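Kisten, Tag vier

Im August zieht man nicht um. Das weiß jeder, der schon einmal im August umgezogen ist, und es hält offenbar keinen davon ab, es wieder zu tun. Die neue Wohnung gibt es ab September, die alte liegt im vierten Stock, der Aufzug hat seit dem Frühjahr einen Zettel an der Tür, auf dem »vorübergehend« steht.

Ich hatte einen Plan. Der Plan sah 40 Kartons vor, nach Zimmern sortiert und mit Filzstift beschriftet. Gescheitert ist er an der Schublade links neben dem Herd. Darin lagen ein Satz Fonduegabeln (Fondue haben wir nie gemacht), Garantiescheine für Geräte, die es nicht mehr gibt, ein halber Meter Kordel und ein Schlüssel, zu dem auch nach längerem Herumprobieren kein Schloss gehören wollte. Auf welchen Karton schreibt man das? »Küche« wäre gelogen. Ich habe »Diverses« geschrieben und damit eine Tür geöffnet, die ich besser zugelassen hätte. Inzwischen heißt fast alles Diverses.

Soo-ah, die in solchen Dingen mehr Erfahrung hat, schwört auf Boxen mit festen Wänden. Kartons, sagt sie, seien für Leute, die ihr Zeug nicht mögen. Sie hat mir leihweise ein paar vorbeigebracht und mich dabei angesehen, als gäbe sie ihren Hund in Pflege. Ich gebe es ungern zu, aber die Dinger sind besser. Man kann sie stapeln, man kann sie am Rand packen, und der Boden bleibt dort, wo er hingehört. Bei meinem ersten Bücherkarton ist er im Treppenhaus geblieben, zwischen dem zweiten und dem dritten Stock, zusammen mit einer vollständigen Ausgabe von etwas, das ich im Studium lesen wollte.

Das Polstermaterial

Über Füllmaterial lässt sich erstaunlich lange streiten. Ataberk nimmt Zeitungspapier, weil schon sein Vater Zeitungspapier genommen hat, und hat danach schwarze Finger und schwarze Teller. Ona wickelt alles in Handtücher und spart sich so angeblich einen ganzen Karton, steht am ersten Abend dann aber tropfend im neuen Bad, während das Handtuch eine Auflaufform beschützt. Ich bin bei allem gelandet, was weiß und knüllbar ist. Davon nimmt man immer zu viel. Man stopft die Ecken aus, dann die Mitte, dann legt man oben noch etwas drauf, für das gute Gewissen, und am Ende transportiert man zur Hauptsache Knüll.

Dazu kommt, dass ich am hellen Ende des Zimmers packe, direkt am Fenster. Morgens um acht ist das herrlich. Danach steht die Sonne so, dass man den Inhalt der Box eher ertastet als sieht, und die Sorgfalt lässt entsprechend nach. Eine blaue Box habe ich in diesem Licht gepackt: etwas Hellgrünes, Rundes hinein, etwas Hellgraues daneben, Weißes drüber, fertig. Beschriftung: Sie ahnen es.

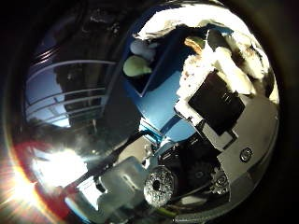
Was noch offen ist

Der Keller. Über den Keller möchte ich hier nicht schreiben, nur so viel: Es gibt dort ein Paar Ski, und niemand in diesem Haushalt fährt Ski.

Dann die Pflanzen. Zainab hat sich bereit erklärt, die große zu nehmen, bis die neue Wohnung bezugsfertig ist. Von den kleinen war bei dem Gespräch keine Rede, ich werde sie ihr gemeinsam mit der großen vorbeibringen und schnell wieder gehen.

Und die Küche, also der Teil, den man bis zuletzt braucht. Übrig sind im Moment sechs Gabeln, ein Topf und der Korkenzieher. Letzte Nacht habe ich gegen elf noch die Schere gesucht – sie liegt in einer Box, die mit Klebeband verschlossen ist. Zum Aufschneiden bräuchte ich die Schere. Ich habe es dann mit dem Schlüssel ohne Schloss gemacht, der dafür ganz ordentlich taugt, und ihn danach wieder unter Diverses abgelegt.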